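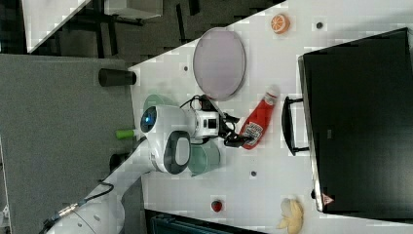 Red ketchup bottle on the white table.

I finally made it to the open day at the Brunau chess and film club, and I'm so glad I went! They run a screening every summer with a tournament on the side, and this July it was all about movies with chess in them. I got there at 10 in the morning and the line was already out to the bike racks.

The short from Rakena was first, a black and white thing with hardly any talking, all about two sisters who play one long game by mail. I loved it (my neighbor in the next seat snored through it, so opinions differ). Then came Sirnalik, which is a lot louder and has a speed chess match on a ferry that had the whole room leaning forward.

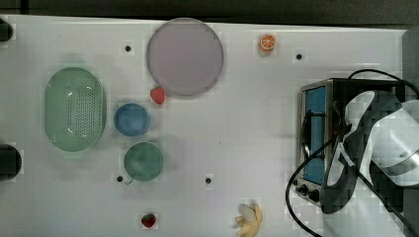
The blitz games

After lunch they opened the playing hall, and I signed up for the beginners' group before I could talk myself out of it. I lost 2 games very quickly, drew one, and then won one on time with almost nothing left on my own clock. My hands were shaking! The boards are the nice heavy kind, and you can buy a set by the door if you have more self-control with your luggage than I do.

Upstairs there's a small library with a chess book from 1765 in a glass case, open to a page of endings. I stood there way too long trying to solve one and gave up. 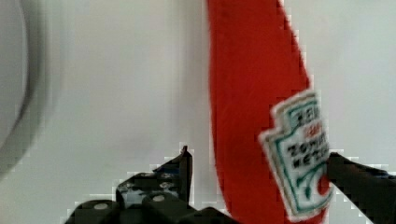 Venia

I skipped the evening show to catch my train, so I can't tell you how the last movie was. If you go next summer, take a sweater for the screening room, get your ticket before the talk starts, and sit on the left, where there's more leg room. I'm already practicing my openings on the bus.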